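3.2 Materials and Scoring of the Block Recall Task

Figures in this section are numbered in the order in which they are first cited.
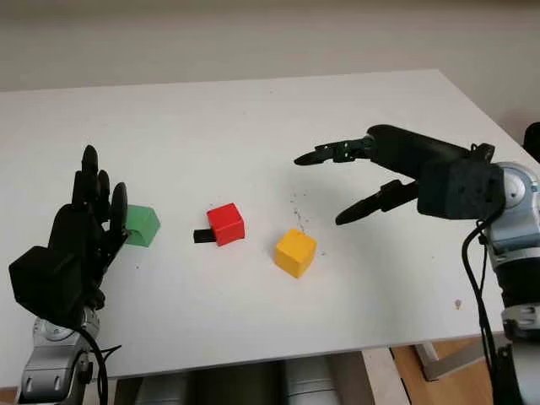

Figure 2. Small colored wooden cubes on a white tabletop.

The block recall task was given to all children enrolled at the Dendari and Huet sites during the first school term. It was chosen for two reasons. The task asks for no reading, and it can be explained to a child in a few short sentences in any of the home languages spoken in the two districts. Earlier work at the Kendbridge site had used a picture card version, but teachers there reported that many children named the cards aloud and so turned a test of order memory into a test of vocabulary. Colored cubes of the general kind shown in Figure 2 reduce this problem, although they do not remove it, as some children will still say the color names under their breath.

Each child sat across from the examiner at a low table in a quiet room. The examiner touched the cubes one at a time in a fixed order, at a steady pace, and the child was then asked to touch them in the same order. Sequences began at two touches and grew by one after each correct answer. Testing stopped when a child missed two sequences of the same length. No child was told whether an answer was right or wrong, and examiners were trained to give the same neutral reply after every trial. A full session lasted no more than 9 minutes, including practice.

Scores were recorded as the longest sequence repeated without error. We also kept a second score, the total number of correct trials, because the first score moves in whole steps and can hide small gains. The two scores were closely related at both sites, and the main results in Section 4 use the second. Readers who prefer the span score will find it in the appendix.

The final sample included 1,598 children in 27 schools. Children were left out of the analysis if the session was interrupted, if the examiner skipped a trial, or if the parent form was missing. Color vision was not tested directly. Instead, the order was always shown by touch, so that a child who could not tell two colors apart could still answer by position. Whether position and color are used together by most children of this age is an open question - and one that our data cannot settle.

Examiners came from the Jurance training program and completed six practice sessions before working alone. Agreement between examiners was checked again in September, when pairs of examiners scored the same sessions separately. Where the two records differed, the trial was marked as unclear and dropped from both scores. Such cases were more common at Huet, where several schools had only shared rooms to offer and noise from nearby classes was a regular complaint. We return to this difference between the sites in Section 5.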